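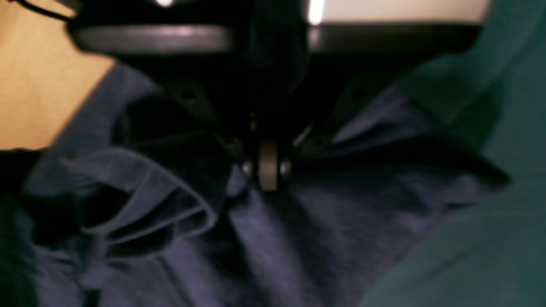 **Navy knits coming out of the wash creased and fuzzy – what am I doing wrong?**

**pinnerstreet** wrote:

I've got a heap of navy knitwear that gets worn for work. Every time it goes through the machine it comes out with long creases down the front and a sort of bloom of fuzz all over. The hems are the worst. They flare out and curl up on one side and no amount of folding gets them flat again.

What I do at the moment: 40 degrees, ordinary liquid, spin at 800, then over the airer. The machine is an old Hindurell that came with the flat. I don't own a tumble dryer and don't have space for one.

I'm not precious about clothes but I'd like to look less like I slept in them. Any ideas?

---

**Mags_T** wrote:

What are they made of? Cotton knit and wool want completely different things, so check the labels first.

If it's cotton, 40 is fine but turn everything inside out. If there's any wool in it, stop using 40 straight away.

---

**pinnerstreet** wrote:

Two of the labels have been cut out. One says cotton with a bit of elastane. The fuzzy ones feel like cotton but I couldn't swear to it.

---

**oldboiler** wrote:

Spin's too high. 800 is for towels. Put it down to 400 or whatever your lowest is, and take them out the minute it stops. Creases set when the stuff sits in the drum in a lump.

---

**Mags_T** wrote:

800 isn't high. Mine goes up to 1400 and I use 800 for nearly everything. I'd say the load is too big. If you fill the drum to the top the knits get wrung round each other and you get exactly those long creases.

---

**oldboiler** wrote:

Your machine isn't his machine. The old Hindurells bang about on anything over 600. My mother had one for years and it put creases in a duvet cover.

---

**pinnerstreet** wrote:

Her machine, but yes, it does walk across the floor a bit. I probably do overfill it as well. There's one wash a week, usually Wednesday, and everything dark goes in together, jeans included.

---

**Kettlewick** wrote:

Jeans are your fuzz. Denim is rough and it rubs the surface of anything soft next to it. Wash the jeans on their own, or with other jeans, and less often.

For the hems, don't hang them over the airer. Lay the jumper on a towel, pull the hem straight with your hands while it's damp, press it flat with your palms and leave it overnight. Do the cuffs at the same time.

---

**pinnerstreet** wrote:

I haven't got anywhere to lay eight jumpers flat. It's a one-bed.

---

**Kettlewick** wrote:

Do two at a time on top of the bed in the morning, with a towel under. They don't all have to be washed in the same week. I wear mine three or four times with a T-shirt underneath.

---

**albertina_s** wrote:

I do alterations and repairs, so I see a lot of these. A hem that flares on one side has usually been stretched, and washing only shows it up. It often happens from pulling the garment down at the same spot, or from hanging it wet with the weight on one side.

Steam will bring most of it back if it's cotton. Hold the iron just above the cloth, give it a burst, then pat the edge in towards itself with your fingers. Don't push the iron along. Dragging it makes a frill, and then you have to unpick the hem and start again. If it's a really bad one I take the hem out and redo it with a bit of soft tape behind.

Albertina Sampaio (no relation to the shop of the same name, before anyone asks again)

---

**oldboiler** wrote:

Or wear it and let it drop out.

---

**albertina_s** wrote:

Creases drop out. A stretched hem doesn't.

---

**dunmow64** wrote:

For the fuzz, get a fabric shaver. I've had a Ternis one since May and it's decent on sleeves. You have to hold the cloth flat and tight or it nicks it. I put a hole in a cardigan by going over a fold.

---

**Mags_T** wrote:

I wouldn't shave cotton. It thins it, and the fuzz comes back anyway. A soft clothes brush does enough for me.

---

**dunmow64** wrote:

Depends how bad it is. A brush did nothing on mine.

---

**pinnerstreet** wrote:

Update. I washed three on their own, inside out, no jeans, spin down to 600. Took them out straight away and did two on the bed and one on the airer to compare.

The two on the bed are much better. The airer one still has a line across the middle. The fuzz looks the same as before, but I suppose that's already there. I steamed one hem as Albertina said and it has gone in on the left, mostly. The right side was all right to begin with.

Going to try the brush before I buy a shaver.

---

**Kettlewick** wrote:

If you have to use the airer, put it over two bars so the line isn't in one place. And fold them in a drawer afterwards, no hangers.

---

**pinnerstreet** wrote:

Two bars, will do. They're on hangers at the moment so I'll move them tonight.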